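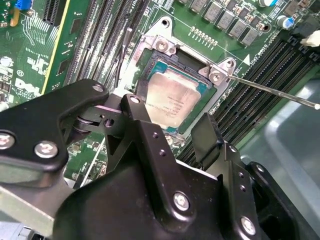

Server motherboard (Dell) with open CPU socket

ESCOBAR PENSIONERS' GROUP
Skistumcombe branch
Minutes of the January meeting, held in the upstairs room at Skistumcombe Library, 2.15 pm

1. Apologies
Apologies were received from the Trurley members, who had a hospital visiting rota to cover, and from the branch's representative on the pension trustee board, who had sent a written report (see item 4).

2. Minutes of the last meeting
Agreed as correct, with one change. Under "Christmas lunch" the words "refund to be sought" should read "refund received".

3. Matters arising
The library has confirmed that we can keep the upstairs room for the rest of the year at the present rate. The lift is to be serviced in March and may be out of use on our meeting day. The secretary will ask whether the reading room downstairs could be used that month instead.

The large-print version of the annual increase letter has now been sent to those who asked for it. Two members said theirs had come in ordinary print. They were asked to ring the pensions office and quote the reference at the top of the letter.

4. Report from the trustee board
The written report was read out. Points noted:

Pensions in payment will go up in April under the usual rule in the scheme booklet. Letters will go out in March and members should not expect a figure before then.

The pensions office is closing its counter at Trurley. Telephone and post will carry on as now. Payslips will only be posted in months when the net amount changes, unless a member asks in writing to keep getting them every month. The meeting was unhappy with this. Several people use the payslip as proof of income when renewing a tenancy or applying for a travel card. The secretary will write to the trustees asking for the present arrangement to stay for anyone already receiving a monthly slip.

Nomination forms for death benefits are out of date for many members, particularly those who have been widowed or have remarried. Blank forms were on the table by the door and more will be brought in February.

5. Hardship fund
The balance stands at £2730. One application had been received, for help with replacing a boiler. The applicant had been given £700 by another charity and asked us for the remainder of the bill. After discussion a grant of £1000 was agreed, to be paid straight to the fitter on receipt of the invoice. No other business on the fund.

It was asked whether members who took their pension early and are still in part-time work can apply. The rules do not exclude them. The secretary will put a line about this in the spring newsletter.

6. Drawing other savings
A member asked whether the branch could arrange a talk on taking money out of a personal pension pot, as several people have a small one alongside the Escobar pension and are unsure how the tax works. It was agreed that the branch must not give advice itself, and that any speaker should have nothing to sell. The chair will approach the money advice service at the town hall. If they can come, the talk will take up the first half of the April meeting and members' husbands, wives and partners will be welcome.

There was a warning about telephone calls offering a free pension review. One member had been called three times by the same firm. Members were reminded not to give a National Insurance number or bank details to anyone who rings them.

7. Spring outing
Bivudby was preferred to the garden centre on a show of hands. Coach to leave from the library car park at 9.30 am, returning from Bivudby sea front at 4.45 pm. Pick-up at Trurley if wanted. A deposit of £4 a head is payable at the February meeting, with the balance in March. The coach firm needs to know beforehand about wheelchairs and walking frames, so please put this on the booking slip.

It was suggested that the outing be moved to June for better weather. Not agreed, as parking for coaches is difficult there once the season has started.

8. Any other business
The urn leaks at the tap. A new washer is to be tried first.

Anyone with old branch newsletters from before the merger is asked to bring them in, as the set at the library has gaps.

9. Next meeting
February, same room, 2.15 pm. Items for the agenda to the secretary a week beforehand.

The meeting closed at 3.50 pm.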